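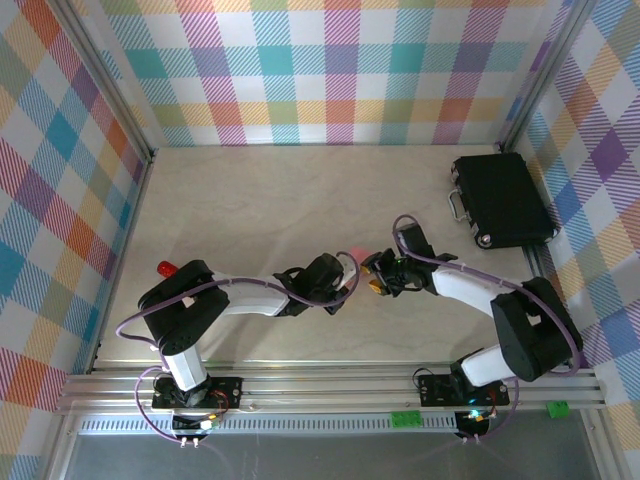

Reading time: 2 min

October, half past eleven in the evening

The council has voted for the new residence rule, and I am still too awake to sleep. It passed with 41 votes. I watched it on the small screen in the kitchen, with the sound low, and when the president of the chamber read the result I wrote it on the back of the gas bill.

From now on, a foreigner in Trellinau must pay 550 for the renewal and must answer inside 14 days if the office asks for a paper. Fourteen days! Last year my letter from them needed nine only to arrive.

Siriporn Tanasarn telephoned after the vote. She had carried the petition to the chamber herself, 3,745 signatures in two boxes, and a clerk gave her a receipt. She was not crying but she spoke very slowly. She thinks the governor can still send the law back. I said yes, maybe, but I remember that he said in spring that the rule was "not perfect" and that he would sign it all the same.

Darius Preda voted for it. This hurts me more than the rest, as I put his leaflets in the doors of our whole street. I began a letter to him and stopped after the second line, my English was too angry and I made mistakes.

Tomorrow I must find the old rent contract. I believe it is in the blue folder, under the tax papers.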